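Gitotine pot-and-lid demos - README

Hi! I put this set together over October, mostly by driving the arm myself and mostly in the late afternoon. It's 234 demonstrations of small desk jobs with a pot, a lid and a few other kitchen things, all recorded by remote control. I use a handheld controller for the arm and a trigger for the gripper, and I go slower than feels natural. The lid has a little wooden knob, so you want to come straight down on it and close late.

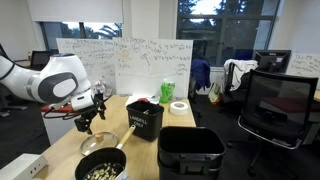 Boonsong Rattanakul wrote back after trying the first release that the slow approaches were fine, but the pauses before each grasp were teaching his policy to hover. Could I trim them? I could, and I did - anything over 2 seconds of standing still is now cut in the "trimmed" folder. The originals are in "raw" if you like hovering.

What you'll want to know before training: the desk stays messy on purpose. The pot and the lid move between episodes, and so does the clutter (bowls, bags, whatever was on the desk that afternoon). I never reset to marked spots. If your model only works with the lid in one place, this set will tell you fast!
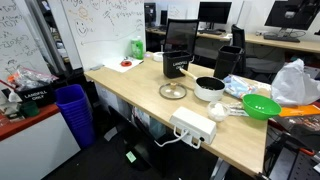

Folders and splits

raw - every demo, pauses and all
trimmed - same demos, pauses cut
laing_split - 60 demos held out for testing, picked by Laing's script
notes.txt - my typing, sorry about the spelling

Each episode has joint angles, gripper opening, the controller signal and a one-line task text. I wrote the task text by hand after each run, so you'll see "put lid on pot" and "cover the pot" for the same job. I left those alone.
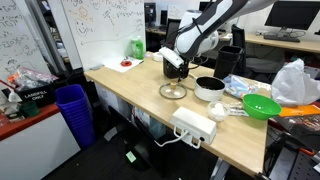
Failed grasps are in there too, 74 of them, with "fail" in the episode name. I'd keep them in if you're training anything that has to recover, and drop them for plain imitation. The Fidance loader skips them by default, so turn that off if your counts look short.

Bug reports go to the Druvstead tracker. Please include the episode name.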